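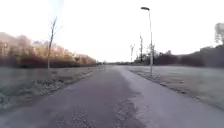 Game Design Fundamentals
Session 8: Difficulty, Failure and the Retry Button
Instructor: Dalia Vanags
Handout revised June 11, 2019

Reading for this session: Koppel, chapter 3, on punishment loops. The chapter is long and he is cross for most of it. Skip the part about arcade cabinets unless you enjoy being told you were born too late.

1. What we mean by hard

Players say "hard" when they mean several different things. A jump can be hard because the timing is tight. A puzzle can be hard because the rule was explained once, in a cutscene, to a player who was getting a sandwich. A boss can be hard because it has too much health and the fight is long, and that one is mostly just tiring.

For this course we split it as follows.

Execution: the player knows what to do and can't do it yet.
Knowledge: the player could do it easily if they knew what it was.
Endurance: the player knows, and can, and has to keep on doing it until the designer is satisfied.

Most student projects contain far too much of the last kind. You will all say yours is different.

2. The cost of failing

When the player dies, what do they lose? Write it down in seconds. Include the death animation, the fade to black, the loading screen, the walk back and any dialogue that can't be skipped.

Our case study is Filgate, the platform game Justinas Petrauskas made for this course and has kindly allowed us to pick apart every year since. In the first build, falling into the well cost the player 17 seconds before they could try the jump again. The jump itself took less than one. Testers called the level unfair. Justinas moved the checkpoint to the lip of the well, changed nothing else, and the next group called the same jump "tricky but fine."

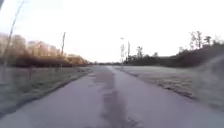

Keep that in mind before you touch the jump. Students love to widen platforms and slow down enemies, and then wonder why the level has gone flat. Look at the retry first. If the retry is quick, people will put up with a remarkable amount of abuse.

There is a limit. Callar, our second case, restarts instantly, and players fell into a kind of trance where they threw themselves at the same wall without thinking. Inese Urbonaitė added a very short pause after each death, just long enough to read where the enemy was standing. Completion went up. So did the complaints about the pause.

3. Assist options

Call them what they are. "Slower enemies" is a good label. "Baby mode" is a way of telling us about yourself. Put the options in the pause menu, let them be changed at any time, and don't take away the ending from people who use them.

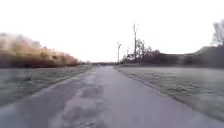
Paved path with frosted grass alongside.

4. Exercise

Work in groups of 3. Take one level from your current project and have someone outside your group play it while you sit on your hands. You may not speak, point, sigh or lean meaningfully toward the screen. Record the following.

Where each death happened
The kind of difficulty (see section 1)
Seconds from death to next real attempt
Anything the player said out loud, including the parts you would like to leave out

Stop after 11 deaths or when the player asks to stop, whichever comes first. Then change one thing and test again with a different person. One thing. Saulius Liepiņa will be marking these and he does check the build notes.

Bring both sets of results to session 9, along with a build that opens on the lab machines. "It worked at home" will be heard with sympathy and marked as not submitted.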